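Zulirine Live Sessions: Data Card

Version of Feb 28, 2018

Summary

The Zulirine Live Sessions collection contains concert recordings and set lists from the Somska folk and roots music series. It holds 1,972 tracks by 700 performing acts. Each track is listed with its title, songwriter, performers, venue and running time.

Sources

Recordings were made at the Varnen hall and at the outdoor stage in Verbeke, where the series moves each June. Set lists were typed from the stage copies and checked against the audio by Faith Nyamweya. Where the two differ, the audio is followed.

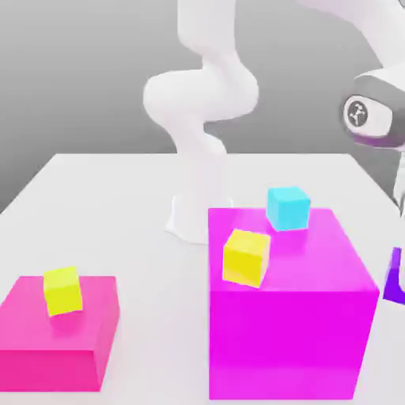 File layout

tracks.csv - one row per track
acts.csv - one row per act, with home town and lineup
setlists/ - plain text, one file per concert

Known issues

Encores are missing from 9 concerts. Songwriter credits for traditional tunes are left blank unless the performer named an arranger on stage. Band names are spelled as printed on the program - later changes of name are not tracked.

Terms of use

The text files may be reused with credit. Audio is available for study only, on written request to Dennis Kimaro, archive manager. Please allow about 3 weeks for a reply.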